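4.3 Comparing two sets of jaw pads

Use this procedure to compare the Jumus and Zollwood pads on the hand-held grippers. Run every trial with the same operator and the same object. Allow 30 minutes per set.

Before you start

1. Fit the Jumus pads to both grippers. Tighten each pad screw until it stops, then back it off a quarter turn.
2. Check that the marker cube on each gripper does not rock when pushed with a finger.
3. Run the cables so that both arms can reach fully forward.
4. Start the head camera and the recorder. Check that the clock is running.

Caution: Do not tighten the cube mount with the recorder on. Moving a cube during a session voids its calibration.

Running the trial

5. Choose a rigid object up to 285 mm long. A hardcover book works well and shows slipping sooner than a box does.
6. Close one gripper on each end of the object. Keep it close to level and hold it over a soft surface such as a sofa seat.

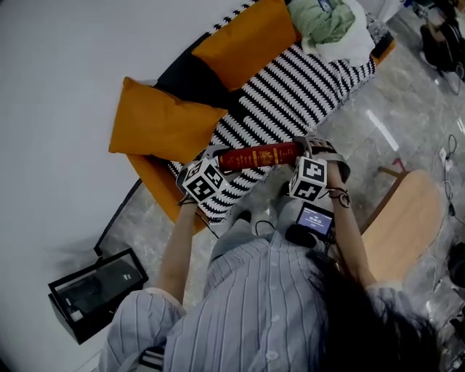

7. Hold for 7 seconds, then set the object down and open both grippers.
8. Repeat until you have 100 holds. Write down each slip, and note whether it was on the left or the right.
9. Change to the Zollwood pads and repeat steps 5 to 8.

Note: If tracking drops out on one side, turn that wrist until a marker faces the head camera. Do not count the hold.

Note: Polished covers can mark. Sabine Hinrichs keeps the list of objects cleared for testing.

Saving the results

10. Stop the recorder before you unplug either gripper.
11. Name the folder with the pad set and the operator's initials, and copy it to the Wijaya drive.
12. Send the slip sheet to Verna Delacroix. Sheets with fewer than 100 holds go in the folder marked Partial.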